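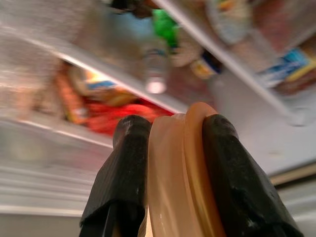 *A round lid, with the fridge shelves behind it.*

## Keeping food through the summer

Several members have asked me to write again about left-over food, after our shared lunch in Fimham. I am glad to do it. I grew up in a house where throwing away rice was almost a crime, and I still feel a little guilty when I see a full bin.

The first thing is the temperature. Many of us never check it. The number on the dial is usually only a level of cooling and does not tell you the degrees. Put a small thermometer in a glass of water on the middle shelf and read it the next morning. It should say five degrees or less. Mine said nine, and I had trusted that fridge for 12 years.

The second thing is time. Cooked rice should be cooled quickly, on a wide dish, and go into the fridge within one hour. Eat it the next day. Soups and stews can wait a little longer, but I do not keep them more than two days. A big pot stays warm in the middle for a very long time, so please divide it into small boxes first.

Please also write on the box what it is and when you cooked it. Ruairí Moriarty gave me a roll of paper tape for this and I use it for everything. Before that, I once defrosted 600 grams of what I believed was lentil soup. It was apple sauce.

Where to put things:

- Raw meat and fish on the lowest shelf, always covered.
- Cooked food above it.
- Milk at the back, where it is colder, and not in the door.
- Tomatoes and potatoes outside the fridge. Bread too, if you eat it quickly.
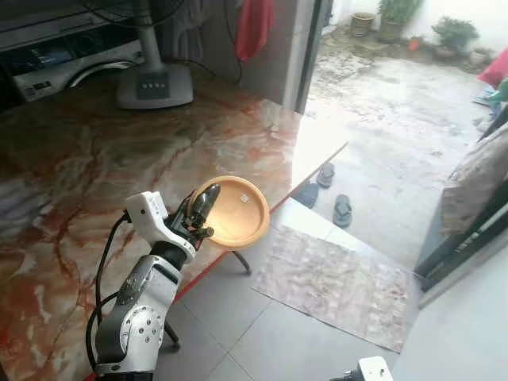

## Dishes for the December supper

We have already started to think about the winter supper in Ostell. Last year we were nearly 20 at the table and there were four potato salads. They were all good, but this time I would like to make a list. If you come by the Trurkville bus, choose something that travels well, for example a pie or a dry cake. Soup on that road is not a good idea.

Please tell me before the end of November what you will bring, and write if it contains nuts, milk or egg. Put your name under your dish with the same kind of tape. Two serving spoons and a blue bowl from last year are still in my kitchen, and I would be happy to give them back to their owners.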